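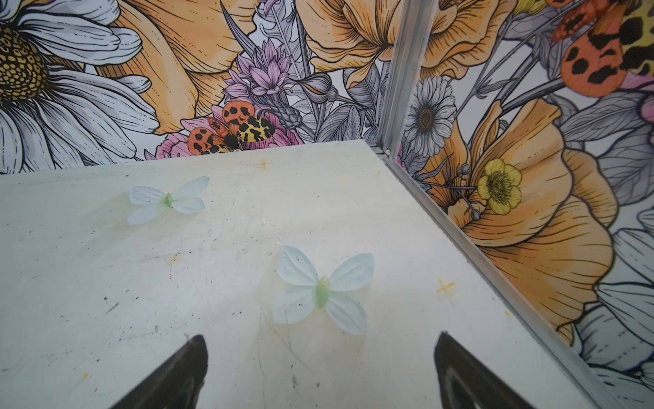

First full rehearsal for the Joddale song final is done. I watched from the back of the hall, so take the camera notes with some salt.

Roya Shirazi went first. The song is better live than on the recording. She starts seated on the steps and stays there until the second chorus. On the first run the wide shot came in early and showed the crew moving a riser. Fixed on the second run.

Keyvan Moradi has dropped the dancers he had in the semi. It's him, a piano and a lot of blue light. The vocal was fine. The last note is still a stretch and he took the lower option both times. I would keep the lower option.

Gestero are the only band this year and they had sound trouble. No bass in the hall for the whole first run. They got 3 runs in the end and the third one was good. The drummer has the best close-up of the night so far.

Running order came out at lunch. Nazanin Kermani opens, Gestero close. Keyvan is right after the break, where people are still finding their seats. 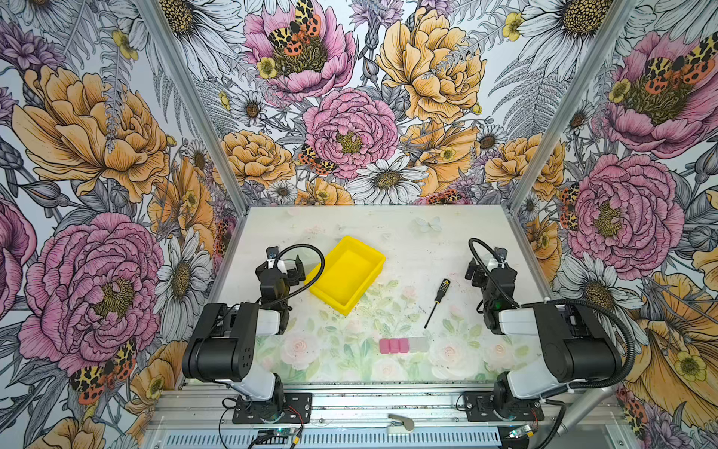
Firouzeh Asadi replied that opening isn't the death slot it used to be, and that Nazanin's song is the only fast one before the break anyway. Fair point. Last year's opener finished with 84 points from the juries, and that was a weaker song.

On the voting: juries and phones are half each again. The phone lines open after the last song this time, not from the start. That should help whoever sings early.

Nazanin rehearsed last. The jacket change is gone and I don't miss it. She sang the key change straight to the main camera and got applause from the lighting desk. The backing vocals are too loud. You lose her completely in the bridge.

The hall holds 300 with the stage set up like this. Tickets for the Monday dress rehearsal are still on sale at the door, cash only. The final itself is sold out.

My order after today: Nazanin, Gestero, Roya, Keyvan. The top 2 are close. I'll post again after the dress rehearsal, probably late, as the last bus leaves before they finish.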